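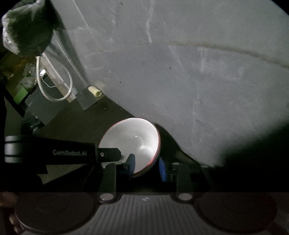
Thin red rim bowls, still okay for everyday use?
Posted by Peninah Mugo, Wednesday, 7:40 pm

I've fallen hard for white ceramic bowls with a thin red line around the rim! I picked up a stack at the Jeltgate market and now I want them for everything: porridge, soup, ice cream, the lot. Does the red wear off with daily washing? And can they go in the microwave? There's no maker's name on the bottom of mine.

Ese Babalola
Oh, I love these! Mine have been my everyday bowls since I lived in Keane and the colour is still lovely and bright. If the red sits under the glaze it'll feel perfectly smooth when you run a fingernail across it, and then the dishwasher shouldn't bother it much. If you can feel a little ridge, the colour is on top, so wash by hand with a soft cloth (no scourers!). For the microwave, check that the rim has no metallic shine, then heat the bowl empty beside a mug of water for a minute. If the bowl gets hot, keep it for cereal. I'd also keep old unmarked ones with colour on top away from lemony or vinegary food.

vestier_kitchen
mine went in the dishwasher for years, no dramas. one chipped but I dropped it. great for dumplings!!

Last updated: February
Contact us | © Ellano Community Help | Back to top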